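Why Is the Sky Blue at Noon and Orange at Supper?

Go to a window and look up. If it's a clear day, you'll see blue, blue, blue, all the way down to the rooftops. But where does that color come from? Air doesn't have any color when you look at the bit between your nose and your hand. Space is black. And the Sun looks white if you see it from a spaceship! So somebody has some explaining to do, and today it's us.

Sunlight is a mix

Sunlight looks white, but it's really a whole crowd of colors traveling together. You've seen them come apart in a rainbow: red, orange, yellow, green, blue and violet. Raindrops bend each color by a slightly different amount, so they come out side by side in stripes.

Light travels in waves, a bit like ripples on a pond. Red light has long, stretched-out waves. Blue light has short, tight ones. How short? So short that you could line up more than a thousand waves of blue light across the head of a pin and still have room left over. Isn't that amazing?

Bouncing around up there

The air is made of teeny tiny bits called molecules (say it: MOLL-uh-kyools). They're much too small to see, even with the microscope at school. When sunlight comes zooming down through the air, it meets zillions of them.

The long red waves mostly sail straight past. The short blue waves get knocked around — up, down, sideways, every which way. Scientists call this scattering. Because the blue light is scattered all over the sky, some of it reaches your eyes from every direction you look. That's your blue sky!

But wait, violet waves are even shorter than blue ones. Shouldn't the sky be violet? Great question, and grown-ups get stuck on this one too. The Sun sends out less violet light than blue, some of the violet gets soaked up high in the air, and our eyes are much better at noticing blue. Put all that together and blue wins.

What happens at sunset?

At noon in July, the Sun is high up and its light takes a short trip through the air to get to you. In the evening the Sun is low, so the light has to come in at a slant, through a lot more air. By the time it gets to you, most of the blue has been scattered away somewhere else. The oranges and reds are what's left, and they're gorgeous.

So while you're watching a sunset, that missing blue might be making somebody else's afternoon sky.

Make a sunset in a glass

You'll need a clear glass of water, a flashlight, a spoon and a little milk. Ask a grown-up before you start, and keep the flashlight dry.

Stir half a teaspoon of milk into the water. Make the room as dark as you can. Shine the flashlight through the side of the glass and look at it from the other side, so you can see the light coming through. It should look a bit yellow or orange. Now look from the front, near the flashlight. Can you spot a faint blue tint? Add a few more drops of milk and try again. Too much and it just goes cloudy, so take it slowly!

Blues to look for

Try keeping a sky diary. Look straight up, then look low down near the ground. The blue overhead is usually deeper, and it gets paler toward the horizon. Give each shade a name of your own and color a patch to match it. Crayons, toys, lunch boxes and trays are all handy for comparing.
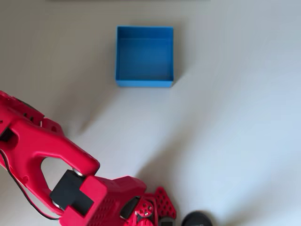
Gilberto Sánchez wrote: We did the milk sunset at our kitchen table and my daughter wanted to know if Mars has blue skies too. I looked it up with her, and it's the other way around! The daytime sky there is a dusty butterscotch color, and the sunsets have a blue glow near the Sun. She has started a Mars page in her sky diary.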